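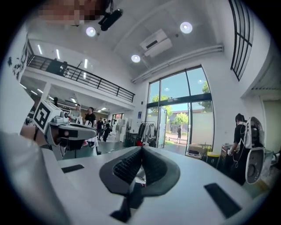
**Can I compare the two pad types directly from this data?**

Compare them within a task and you'll be on solid ground. Every task was recorded with both pads by the same people in the same week, so a ribbed run of `hang_shirt` and a flat run of `hang_shirt` are a fair match. Comparing across tasks is shakier — the hard tasks got more attempts with the ribbed pad, and a plain average over everything will make it look worse than it is.

# gridetti-pads

Recordings and notes from our fingertip trials on the Gridetti hand-held grippers, June release. We wanted to know which pads to put on the grippers before starting the big collection, and the trials got interesting enough that we decided to clean everything up and share it.

The short version: the ribbed V pads are great and we've switched to them. Read on for where they aren't great.

## What's in it

882 recordings, of which 491 use the ribbed pads and the rest use the flat ones. All of them are two-handed, left and right gripper together.

```
recordings/
 ribbed/
 flat/
replays/
notes/
calib/
tasks.yaml
splits.json
```

Each recording folder has:

- `left.mp4` and `right.mp4`, video from the gripper cameras
- `pose.csv`, tracked pose for both grippers, from the marker cubes
- `width.csv`, jaw opening over time
- `meta.json`, with task, operator, pad type, pad age and a free-text comment

Do read the comments! Lwazi Mabuza in particular writes wonderful ones, and more than once they explained a weird trajectory faster than any plot did.

## The pads

**Ribbed (`pad: ribbed`).** Black rubber, V-shaped, with ridges on the inner surface that run down toward the tip. Cast by Plilurum. The V centers round things by itself, which is such a relief after a day of chasing bottles around a table. Handles, markers, tubes and hangers all settle into it.

**Flat (`pad: flat`).** Same rubber, same backing, no V and no ridges. Made by Flatell. Better than expected on paper, and still our pick for cards and thin folders.

The mounts are interchangeable. Swapping a pair takes one hex key and a little patience with the lower screw, especially on the left gripper.

## What we saw

Cloth was the big surprise. Hugo Pruvost was sure the ridges would snag on knitwear, and we put off the garment tasks because of it. Then we tried them, and the ribbed pads turned out to hold a collar so well that operators stopped pinching it twice. That one habit going away makes the recordings much cleaner — look at `hang_shirt` in the two folders side by side and you'll spot it right away.

Hangers went well too. The hook drops into the V and stays put while the other hand does the shirt.

Paper is where ribbed loses. Picking one sheet off a stack mostly got us three or four sheets, or a crease. If your work is paper, use the flat set and don't look back.

Small boxes were a tie. Large boxes were a tie as well, since both hands are pushing inward and the pad hardly matters.

Wet bottles are in the data for both pads, but treat them with care. We wiped the bottles down between runs on some sessions and forgot on others. The comments say which when we remembered to write it.

## Replays on the arm

We also replayed part of the data on Marty, our two-armed test robot, using the same pads on its jaws. Each replayed task got 40 attempts per pad. Outcomes are in `replays/outcomes.csv`, scored by Leonie Aebischer from the video without being told which pad was on. (On a few of them you can see the pad anyway. Those rows have `blind: false`.)

The ordering matched what the operators felt by hand, which made us very happy. The gap was wider on the robot than in people's hands, though. A person feels a bottle start to slip and squeezes harder; Marty just follows the recorded jaw width and lets it go. If you plan to train on this, try adding a small closing offset to `width.csv`. We use 2 mm with the ribbed pads and nothing with the flat ones.

## Controller settings

Zsolt Somogyi went through three versions of the jaw controller during the replays. Only runs from the last version are included. The gains are in `calib/marty_jaw.yaml`, and they're a decent starting point for any parallel jaw of similar weight. The earlier ones oscillated on soft objects, with a lovely buzzing sound and very bad results.

## Loading

```python
from gridetti_pads import load

runs = load("recordings", pad="ribbed", task="hang_shirt")
for r in runs:
 print(r.id, r.meta["comment"])
```

`load` skips runs flagged as bad. Pass `include_bad=True` to get them back. Some of those are fun to learn from, and a few are flagged only for the last second or two.

Use `splits.json` if you want your numbers to be comparable with ours. It splits by operator, so the test set has people the model never saw.

## Known problems

- Pose drops out when a marker cube turns away from the other gripper's camera. Gaps are left as NaN. Please don't interpolate across the long ones.
- Bright daylight washes out the video in many of the afternoon runs. Morning runs are gentler.
- The left camera was refocused partway through. `calib/` has both sets of intrinsics and `meta.json` points to the right one.
- `pad_age` is counted in sessions, and it starts over when a pad is replaced. The ribbed pads do wear: the ridges near the tip go first, and grip on smooth plastic goes with them.
- In `stack_cups`, the labels for left and right were swapped in the first upload. Fixed now. If you downloaded early, run `tools/fix_cups.py` or fetch it again.

## Privacy

Faces are blurred in all released video. If you spot one we missed, open an issue with the run ID (no screenshot, please) and we'll pull the file.

## Next

Jérémie Carré is drawing a softer ribbed pad with a flat strip at the very tip, and we can't wait to try it on paper. We'd also love to record more tools, because screwdrivers behaved beautifully in the few runs we have and there's nowhere near enough to say anything about them.

If you run your own pads on these tasks, send us the results! A CSV in the same format as `outcomes.csv` is plenty. Put the rubber hardness in the notes column if you know it.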